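Right, a thread on moving house with too many books, as I've now done it twice in a year and have opinions 1/

First time round I packed by author. Lovely idea. Took me most of August and every box weighed the same as a small horse. My sister Divya Kandasamy lifted one, put it down again and went to make tea 2/

This time I packed by size, paperbacks at the bottom, flat on their sides, jumpers on top to fill the gaps. 40 boxes. All of them liftable by one grown adult with a normal back! 3/

Do write the room on the SIDE of the box. If you write it on the lid and then stack them you have written it for the ceiling 4/
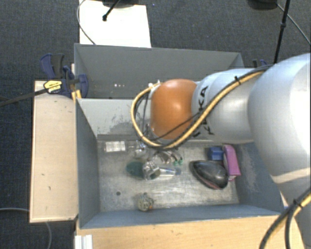 Orange and silver KUKA arm over a grey bin of small bits.

Also: give things away before you pack, while you're still cross about the stairs. I took two bags to the Unnithan Road shop and came home with three novels and a jug, so do as I say etc 5/

Pavithra Pillai asked how I keep track of what I've lent out. Badly. There's a notebook. It says "blue one, to P" and I have no idea which blue one, or which P (is it you, Pavithra??) 6/

Shelves: put them up before the books come out of the boxes. I know. But last time I lived with a wall of cardboard till Christmas and got quite fond of it 7/

Cookery books go in the kitchen this time, even the greasy ones. Especially the greasy ones, they're the ones I use. Off to find the kettle, it's in a box marked MISC 8/8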